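Socket wrench

A socket wrench is a hand tool that turns nuts and bolts by means of a removable socket. The socket fits over the head of the fastener, and a square opening at its other end takes the drive of the handle. Most handles contain a ratchet, which lets the user tighten or loosen a fastener in a tight space without lifting the tool off after each stroke.

Sockets are sold singly and in sets. Small home sets usually hold the common metric and inch sizes, while a full garage set may run to 217 pieces. Drive sizes in everyday use are 1/4, 3/8 and 1/2 inch, with larger ones kept for trucks and farm machinery. 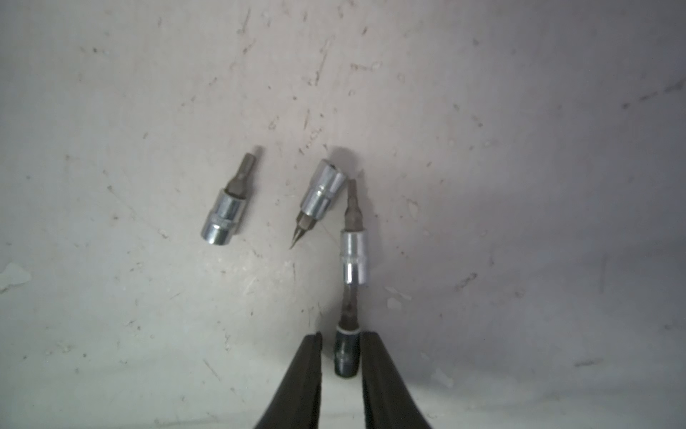 Six-point sockets touch the flats of a hex fastener and are less likely to round off its corners. Twelve-point sockets can be set on the fastener at twice as many angles. Bit sockets carry a hex, Torx or screwdriver tip in place of the hollow end and are used on recessed fasteners.

Most hand sockets are made of chrome vanadium steel and plated against rust. Impact sockets have thicker walls and a dark finish. Plated hand sockets should not be used on an impact driver, as they can crack.

See also: Torque wrench, Breaker bar, Hex key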